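Sep 9, 2026

I finally wrote down the rules for my desk arm. There are only three so far.

Power off before touching a cable. Ties on every link, with slack at the joints. Wipe the mat before a run – water and servos don't mix.

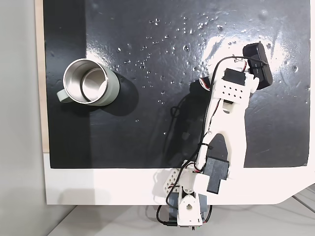
The arm, the green mug and a mat that still needs wiping.

Orlando Quispe says I should log every run too. I'm on run 53 and have notes for 30 of them, so he has a point. I'll add it as rule four and look at the list again in November.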